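Subject: Re: Kiani folding kit, worth the money?

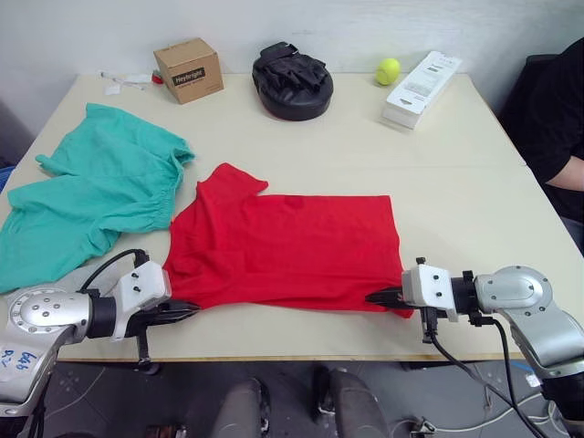
*Two-arm kit on a red T-shirt, both bottom corners gripped, one sleeve still up.*

Sidra Bangash wrote:

> Has anyone on the list tried the Kiani kit from Umatholm? We're a small linen service in Canmont and the quote says it handles T-shirts, towels and scrub pants without extra programming. I'd like to hear from somebody who has run it on mixed colours before our trial period closes at the end of February.

Sidra,

We've had one on trial for 37 days. Short version: good on T-shirts, fair on towels, not ready for anything with an elastic waist.

I ran 50 shirts through it last week, adult sizes, dropped on the table flat. Most came out square enough to stack. The usual fault is a sleeve that doesn't get tucked before the arms take the bottom corners. It then folds the body over and leaves the sleeve poking out the top. A person can fix it in a second, but somebody has to be there to do it.

Colour made no difference for us. Red, white and navy all went through the same. I can't speak to prints.

Scrub bottoms were poor. The gathered waistband bunches and the grippers pick up two layers at once. Umatholm say an update is coming and wouldn't give me a date.

Check the licence. Ours includes 700 folds a month, and every attempt counts, failed ones too. Gronance does the servicing in our area and their technician was here the next morning when the left wrist faulted.

Allow for cable runs as well. The grey floor under our table is a mess of white cable and I still haven't sorted it.

I can send you the log if you want it.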